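Bench arms at Rikville — questions people keep asking

Last updated April 21, 2023. Put together by Feven Gashaw, second shift lead, kitting. If your question isn't here write it on the sheet by the time clock or catch me at break.

What is actually changing?

Sorting and counting-out on the small parts benches. Right now we do it by hand, all 57 of us across both shifts. By October four of the eleven benches in the Baran room will have a pair of arms on them. The other seven stay as they are. Packing, labels, returns, receiving — no change.

Is anybody losing their job over this?

No layoffs tied to the arms. That is in writing, signed by Konrad Kaczmarczyk, copy on the board by the lockers. Temp contracts are a separate thing and they run out when they run out, same as every year. I know that's not a great answer for the temps. I've asked for a better one.

What about hours?

Base hours same. Overtime will probably drop in the fall, becuase most of our overtime last year was bench sorting. If you count on that overtime, talk to Renata Wysocka in the office now, not in October. There's extra work in returns and she has a list going.

Who has to work with the arms?

For now only people who signed up. 19 names so far. After the new year it goes into the normal rotation, and you'd get the training first.

I have bad wrists / bad shoulder. Does this help me?

Maybe. The pinching and twisting part of the job goes down a lot. You still lift trays on and off, and you still clear jams. People on restricted duty can ask to go first. See Renata, bring your note from the clinic.

What's the training?

Two half days, paid, on your shift. First half: stopping and starting, clearing, what the lights mean. Second half: showing the arms a new job. Mirko Russo teaches both. You do not need to know any computer stuff going in. If you can run the label printer you're fine.

Do I get paid more?

Bench operator grade once you've done both halves and 37 hours on a bench with arms. Same grade the wrap machine people get. Konrad says it shows up the pay period after Mirko signs your card. Keep a photo of your card, cards get lost.

How fast are they?

Slower than you. Slower than me too, and I'm not fast. Best shift so far on the trial bench was 484 trays with no touch, and a good sorter beats that before last break. The point is they can keep going through lunch and shift change.

So why bother?

We can't fill second shift. Have not been able to for two years. The Gutotska order is all small mixed parts and somebody has to sort it. That's the reason I was given and from what I see on my end it's true.

Will it count my speed? Is it watching me?

The cameras look at the bench top. They're there so the arms can find parts. Recordings are kept for fixing mistakes, and they do not go to Renata or into your file. Sławomir Żak asked for that in writing for the floor and got it, page two of the same notice. If a supervisor ever brings up something from a bench recording in a review, tell Sławomir right away.

Can I stop it if something looks wrong?

Yes. Anybody can, trained or not. Hit the red button, then call Mirko or whoever has the bench that day. You won't get written up for a stop. Even a dumb one. We've had plenty and it's fine.

Can I reach in while it's moving?

No. Not to grab one part, not to straighten a bin. Stop first, then hands. This is the one rule that will get you sent home.

Hair, sleeves, gloves?

Hair tied, no loose sleeves, no lanyards at the bench. Thin gloves ok. The thick winter ones are not.

What happens when it drops something?

It leaves it, mostly. Sometimes it tries again, sometimes it just sits there. Stop, pick up, put the part back in the open area (not in a bin, it gets confused on the count), start again. Parts on the floor go in the scrap tub until the end of shift.

Do the benches have to be set up a certain way?

Pretty much. Bins go where the job card says. You can be off a little, and a bin sitting at an angle is OK. Don't swap two bins and don't bring a bin from another bench without asking. Nothing personal on the bench top — no cups, phones, tape rolls.

What does it practice on? Someone said toys.

Toy blocks, yes. Studded plastic ones, sorted by color. Cheap, easy to see, and it doesn't matter if they get chewed up. Blue in the white basket, red in the gray tray, green lined up on the wood. Real parts come after a job runs clean on blocks. Same setup you'll use on your second half day.
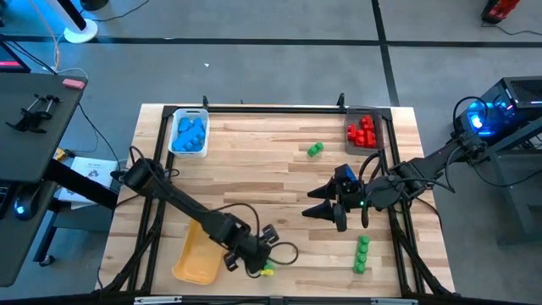
Who fixes it when it breaks?

Mirko first. If he can't, Grulludside sends a person, usually next day. Please don't tighten or unplug anything yourself, even if you know what it is. Cables especially. Step over them, don't move them.

What do I do if my bench is down?

You go back to hand sorting at a free bench, or to returns if there isn't one. Your hours are not cut for downtime. Put the time it stopped on the clip board.

Can I say no?

Until the new year, yes, no reason needed. After that it's part of the job, unless you have a medical note or you've moved to another area. Transfers are open now and there are some spots in receiving.

Can I come look before I sign up?

Sure. Trial bench runs most afternoons, first hour of second shift. Stay behind the yellow rail by the door and ask Mirko anything, he likes it. First shift people can stay over 30 minutes and clock it, just tell your lead before hand.

Who do I go to?

Training and the arms themself — Mirko
Hours, pay, restricted duty, transfers — Renata
Complaints, recordings, anything you don't want to say to a lead — Sławomir
Everything else — me, Feven, bench 3 or the break room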